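Paper cup (kraft)

2022-01-25 | by Jade Hollis

A kraft cup is a paper cup made from unbleached or lightly bleached board, and it's the light brown one you get when a coffee place wants to look a bit earthy. I've been adding to this little encyclopedia of household things for a while now, and I'm amazed I got through 200 entries before cups (I own so many!).

What it's made of

The brown is just the natural color of wood pulp that hasn't been whitened. The word "kraft" is German for strength, and it comes from the name of the pulping process. Most cups for drinks also have a thin plastic lining so the coffee stays put, and that lining is what makes them a pain to recycle. Check with your town first – here in Grosby they go in the regular trash.

Shape and sizes

Nearly all of them are a rolled sheet with a glued side seam, a flat disk for the bottom and a curled rim. The curl stiffens the top, and it gives a lid something to grab. The small ones are for espresso and samples, and the tall ones are for people like my sister Hayley, who has never finished one in her life.

Life after coffee

I think this is the best part of the whole subject. A dry cup makes a great holder for brushes, pens, buttons, seedlings, you name it. Short cups are steadier than tall ones, but a long handle will still lean way out over the rim, so I drop something in the bottom for weight (15 pennies does it for me).

A cup on a white board, with a small round white thing sitting inside and a thin black stick leaning out past the rim:
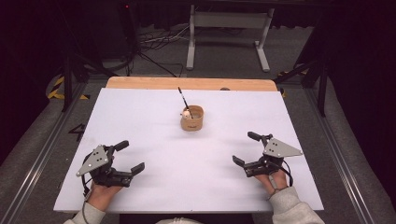 Printing and labels

Plain kraft takes dark ink best. Pale colors sink into the brown and go muddy, and small lettering can look faint. Terence Hulme, who ran the café on Pearce Street, used to stamp his by hand every August, and I still have 11 of them in a drawer.

See also: Cup sleeve; Jam jar; Pencil pot

Contact | © Ornton Household Pages | Back to top

We use cookies to remember your settings. By staying on this site you agree to our cookie policy.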